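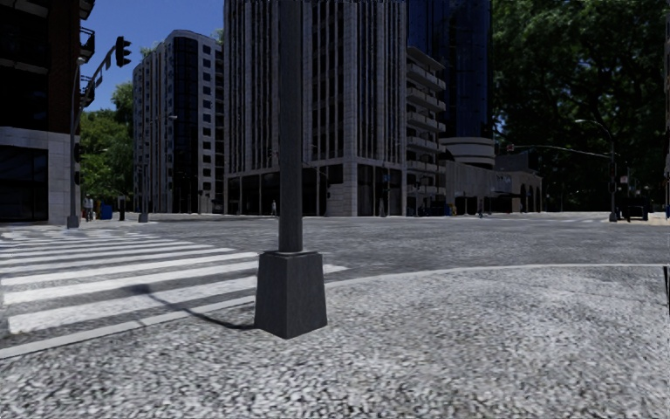 Pourquoi mon ombre est-elle plus longue le soir qu'à midi ?

Parce que le Soleil est plus bas dans le ciel. À midi, sa lumière tombe de haut et ton corps n'en bloque qu'un petit morceau de sol. Le soir, elle arrive presque à l'horizontale, et ton ombre s'étire, s'étire, jusqu'à te donner des jambes de girafe !

C'est quoi, une ombre ?

La lumière voyage en ligne droite. Elle file à toute vitesse depuis le Soleil, et quand elle rencontre un objet qu'elle ne peut pas traverser (un arbre, un chat, un lampadaire, toi !), elle s'arrête net. Derrière l'objet, il reste une zone qui ne reçoit pas les rayons du Soleil : voilà l'ombre.

Les objets qui bloquent la lumière s'appellent des objets opaques. Une vitre bien propre, elle, est transparente : presque toute la lumière passe. Et il y a les objets translucides, comme le papier calque, qui laissent passer un peu de lumière mais brouillent tout ce qu'il y a derrière.

Pourquoi l'ombre n'est-elle pas complètement noire ?

Bonne question, posée par Bình Cao, lectrice de 8 ans ! À l'ombre d'un mur, tu arrives très bien à lire un livre. La lumière du Soleil rebondit partout : sur l'air, sur les nuages, sur les façades, sur le sol. Une partie arrive jusqu'à toi par des chemins détournés. Sur la Lune, où il n'y a pas d'air, le ciel reste noir même en plein jour et les ombres sont bien plus sombres que chez nous.

Le Soleil bouge-t-il vraiment ?

On dirait bien qu'il se promène d'est en ouest, mais c'est la Terre qui tourne sur elle-même, comme une toupie, et nous avec. En France, le matin, les ombres pointent vers l'ouest. Au milieu de la journée, elles sont au plus court et pointent vers le nord. Le soir, les voilà du côté de l'est. Une ombre, c'est donc une sorte d'aiguille géante, et les humains s'en servent pour connaître l'heure depuis plus de 3 000 ans. Les Égyptiens de l'Antiquité fabriquaient déjà des cadrans solaires !

À toi de jouer : fabrique ton cadran solaire

Il te faut un bâton bien droit, un pot rempli de sable, des cailloux, un feutre et une journée de grand beau temps.

Pose le pot dans un endroit qui reste au soleil toute la journée et plante le bâton au milieu, bien vertical. À 10 heures, regarde où tombe le bout de l'ombre et pose un caillou juste à cet endroit. Écris « 10 » dessus avec le feutre. Reviens à 11 heures, puis à midi, et continue comme ça jusqu'au soir. Surtout, ne déplace pas le pot !

Le lendemain, s'il fait encore beau, essaie de deviner l'heure en regardant seulement tes cailloux. Ensuite, va vérifier sur une vraie horloge.

Petit défi pour les curieux : recommence en mars, puis en juin, avec le même bâton, et mesure l'ombre la plus courte de la journée. Elle n'a pas la même longueur ! En été, le Soleil monte beaucoup plus haut dans le ciel, alors les ombres de midi rapetissent.

Attention à tes yeux

On regarde les ombres autant qu'on veut, mais on ne regarde jamais le Soleil en face, même une seconde, même avec des lunettes de soleil.

Les mots à retenir

Opaque : qui ne laisse pas passer la lumière.
Translucide : qui laisse passer la lumière, mais pas une image nette.
Gnomon : le nom savant du bâton d'un cadran solaire. (Ça se prononce « gueno-mon », et c'est très chic à placer pendant le dîner !)

Texte : Hatem Nasr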